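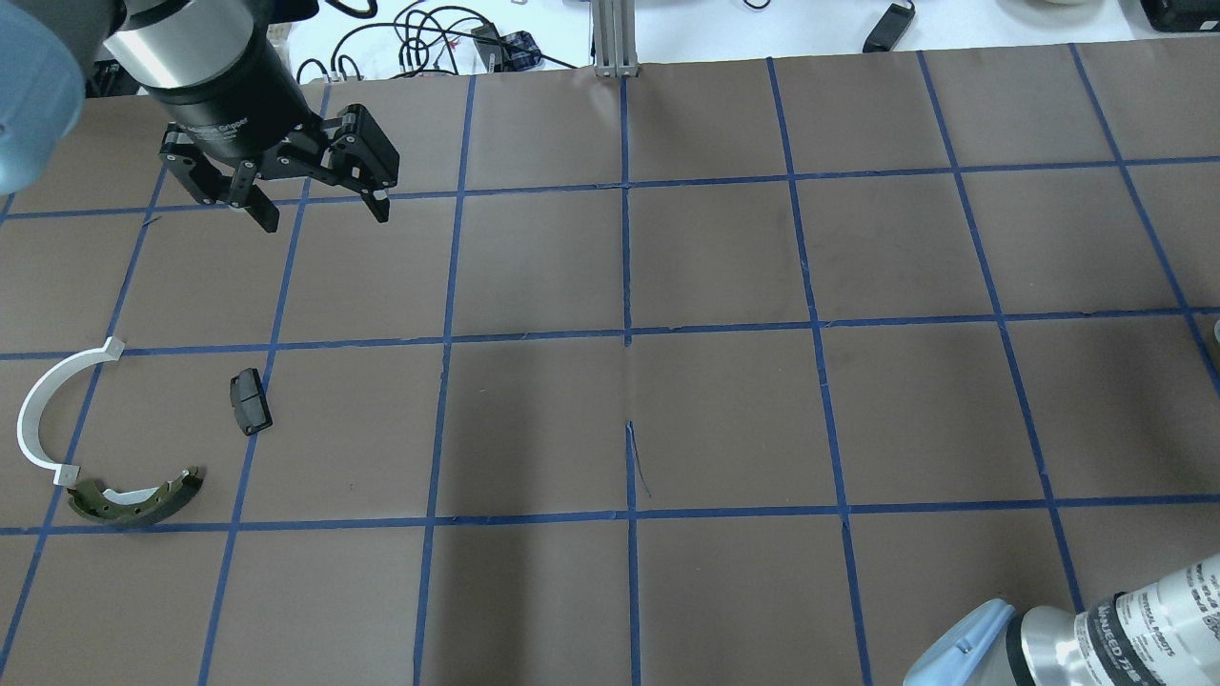 Do two arms on one table need a stop button each?
Asked by Gusosik, January 28, 2019

We sort brake parts with two arms bolted to the same tabletop. Our written rules run to 18 pages, most of them on footwear, and say nothing on whether one emergency stop has to kill both arms. My supervisor's position is that people can shout.

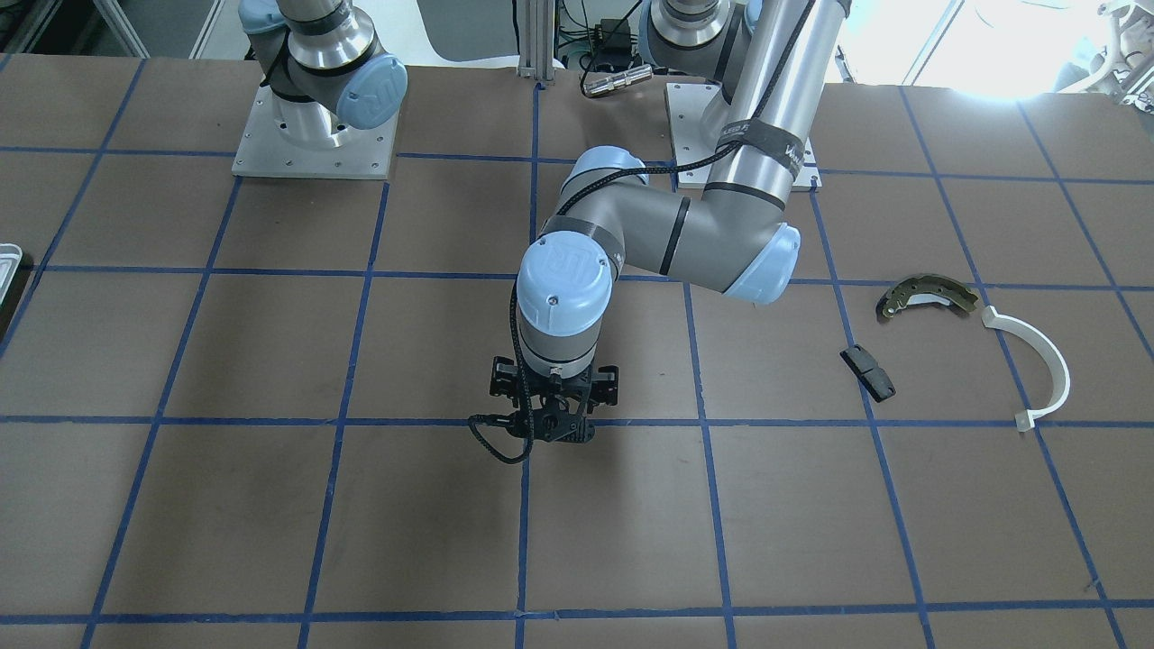 Gripper over the grid, parts off to one side.

3 answers

Jhonatan Huanca
One button, both arms, no exceptions. In a panic you'll hit whichever is nearest, and it will be the wrong one. Wire the stops so either takes down the pair, then test it with both arms moving slowly and write down the result. Your risk assessment should treat the table as a single cell. Also mark where hands may go while power is on. Tape is fine if the rules say what the tape means.

Trorby
we just unplug it

Huamán
Please don't do what Trorby does. Agree with Jhonatan, and add the reset: releasing the button must not restart anything. Ours did until November. Shouting is a fine backup, though I've yet to meet an arm that listens.

Viewed 1152 times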